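I bought the Nowicki cordless screwdriver in July, mostly because my old one had finally given up halfway through a bookcase, and I have to say I've grown very fond of it! It cost me 48 dollars at the hardware store in Rarkidville (they had a pricier one too, but I'm not building a barn). The handle is nice and fat, which my hands appreciate, and it comes with 10 bits in a little pouch that I have already managed to misplace twice.

So far it has put together two nightstands and a garden bench, and tightened every loose cabinet hinge in the house. The slow speed is lovely for small screws. My one grumble is the light, which shines just to the left of where you want it, so I still end up holding a flashlight in my teeth like my father used to do.
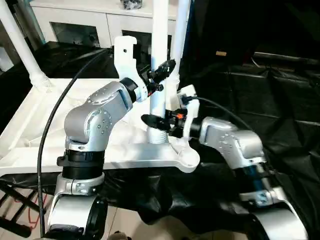

How long does a charge last?

Mine gets through a full weekend of puttering, and then I leave it plugged in overnight.

Four stars from me.

Leokadia Tokarz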